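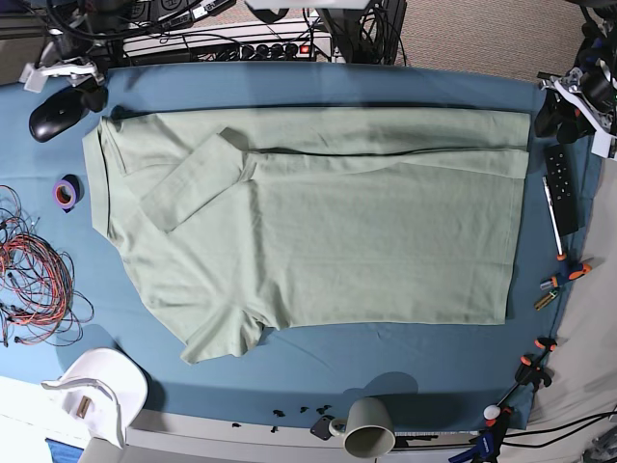 Samina Rizvi wrote to us that her old tees went at the neck long before anywhere else, and asked whether the Haldane would do the same. The collar is a double layer of ribbed cotton with a taped seam running from shoulder to shoulder, and it is stitched down twice. After a year of weekly washing our own test shirts had collars that still lay flat. The hem had dropped slightly on one of them.

Haldane short-sleeved T-shirt
Colour: sage green
Also in: chalk, navy, rust
Style no. 498

A mid-weight cotton T-shirt with a straight body and a set-in sleeve. It is cut a little longer than our Rirano tee so that it stays tucked in when you bend or reach. The fabric is knitted and dyed at the Brendex mill and sewn at our workshop in Relville.

Fabric
100% cotton jersey. The cloth is washed before it is cut, which takes out most of the shrinkage. Expect up to 2% in length after the first few washes. The navy may give off a little dye the first time, so keep it away from whites.

Fit
Regular. If you are between sizes and like a close fit, take the smaller one. The body has no side shaping and the shoulders sit where your own shoulders end. Natália Correia, who cuts our patterns, lowered the armhole slightly in June and the sizes have not changed otherwise. Chest measurements are on the size chart. Measure a T-shirt you already own, laid flat, and compare — it is more reliable than going by the letter on the label.

Care
Machine wash at 30 or 40 degrees, inside out. Line dry if you can. Tumble drying on low is fine but will fade the darker colours sooner. Warm iron. No bleach and no fabric softener.

Storage
Fold, don't hang. Jersey stretches at the shoulders on a thin hanger. Sides to the middle, sleeves in, then in half from the hem.

Price and delivery
£32 each. Orders leave Relville within two working days. Returns are free within 14 days if the shirt is unworn and the swing tag is still on.

Repairs
Loose seams are mended free of charge for as long as you own the shirt. Wash it first and put a note in the parcel saying where the problem is. Holes in the cloth can usually be darned, but the thread will show — ask for a quote before sending.

Stock updated 3/28/21. Rust is out in medium.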